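Drokham Work Board and Pan Tray, reviewed
by Wing-sze Hsieh
Posted Wed 26 August in Work Surfaces

I paid $549 for a Wudasano table in light wood and then bought a $50 board to cover it up. I would like that on the record before anyone writes in to point it out.

The table is lovely. It has a warm tan color that goes nicely with nothing else I own, and the maker rates it for 300 pounds, a figure I have no intention of testing. What it doesn't like is work. In June I left one faint arc in the finish with the bottom of a mug, and after that I found myself hovering over my own furniture like a museum guard. So I went looking for something flat and white to put on top, preferably something I could be rude to.

The Drokham Work Board is sold as "a surface for your surface." It is a big white slab. You put it on a table and then you have a white table. There are no legs to attach, no app, and no instruction sheet, although the box does include a card welcoming me to the Drokham community. I have yet to hear from the other members.

Setup

Take it out of the box. Put it down. Mine smelled a little of packaging for the first couple of days, and the corners came wrapped in so much tape that unwrapping them took longer than everything else put together. Bring scissors and a forgiving mood.

It doesn't cover the whole table. I measured before ordering, then ignored my measurements, and ended up with a strip of bare wood along the back. I've come to like the strip. Small things that don't belong to the job get pushed back there, and at the end of the day I can see at a glance what I've been avoiding. If you want full coverage, Drokham makes a larger size, and you could also try believing your tape measure.

The surface

Matte, and I'm grateful. My previous board was glossy, and every lamp in the room appeared in it as a second, more annoying lamp. The Drokham takes light quietly. Shadows still fall across it, as shadows will, and depending on where you stand it reads as plain white or a soft gray. I've stopped calling it white in front of people who paint.

Small dark parts show up beautifully against it. A dropped screw on wood is a scavenger hunt, and on the Drokham it's just a screw.

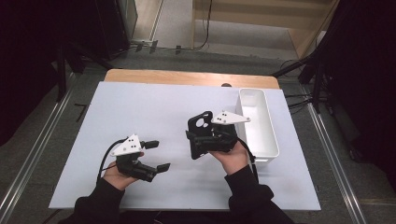
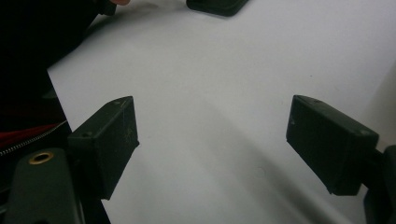

First picture: the Drokham on the wooden table, with the Pan tray toward the right edge. Second: the white surface up close.

The tray

The Pan is a separate purchase at $10, and the Ungate store will suggest it to you so many times during checkout that buying it begins to feel like the polite thing to do. It's a long, narrow rectangle of white plastic, open at the top. I keep mine near the right edge of the board with the length running front to back, so my hand drops into it without a lot of reaching. Crosswise, it ate up the part of the board I like best.

I wanted to make fun of the Pan and I've mostly failed. The narrow shape keeps things in a line instead of a heap, and long items lie down in it properly. It has no dividers. Drokham calls this "freedom." I call it a tray without dividers, and I'd pay a couple of dollars more for one I could slot in halfway along.

My other complaint is the color. A white tray on a white board is very tidy to look at and slightly too easy to bump with an elbow when your attention is elsewhere. A black one would solve this. I asked Ungate whether a black one was coming and got a very warm reply thanking me for my interest in white.

Cleaning

A damp cloth does nearly everything. Pencil wipes off, tea wipes off if you're quick, and red marker leaves a pink ghost that I have now lived with long enough to have opinions about. Dust is easy to see on it, so be prepared to learn how dusty your room is. I hadn't known. I preferred it that way.

Crumbs get under the board. I don't know how, and I don't eat at that table, or at least I don't eat at it in ways I'd admit to in a review. Lift it once in a while.

Does it slide?

A bit, if you lean in from the front. On my table it would creep toward the back over the course of a long afternoon, taking over the bare strip a little at a time. I put a square of shelf liner under each corner and the creeping stopped. For $50 I think the squares could have come in the box, perhaps in the space now occupied by the welcome card.

Who should get it

If your table is already scarred, keep going, you have nothing left to protect. If you've got a good one and a job that involves small parts, tools and other people's elbows, the Drokham is a sensible thing to put between them. I'd skip it for a desk that's mainly for a laptop – you'd be paying for a surface you never look at.

Get the Pan only if you have long, thin things with nowhere to live. Everyone I know does, so fine, get the Pan.

Drokham Work Board: 4 out of 5. One point off for the creeping.
Pan tray: 4 out of 5. It would be higher in black.
Wudasano table: I'm told the wood is still very nice under there.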